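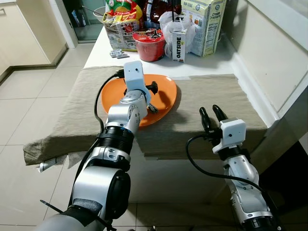

Kitchen counter at Grirnberg, groceries at the far end, orange plate on the cloth

Re: [trollum-kitchens] Cloth on the counter or not?

On Monday the Fosenach kitchen wrote:
> We are redoing our counters and the new tops are white.
> Does anyone keep a cloth on theirs while they unpack the
> shopping? Ours slides, and somebody suggested a rubber mat.
> Also, where do you put groceries before they go in the
> cupboard? We have 600 mm of depth to work with.

We keep a cloth on the near half only and leave the rest bare. Ours is a grey-beige one and it is always wrinkled, but it is kinder to the plates and the colour doesn't show much. Groceries go straight on the bare top at the far end, so anything that leaks can be wiped up without washing the cloth.

I tried a rubber mat last winter and gave up after a month. Crumbs got under it and it left a grey mark that took 20 minutes to scrub off. A cloth can go in the wash at 30 degrees with the tea towels.

If yours slides, try a heavier cotton – the thin ones move every time you put something down. Plates with a raised rim are easier to pick up off cloth too, I find.

Happy to measure ours if that helps. Ring the kitchen on extension 2102, mornings are best.

Grirnberg kitchen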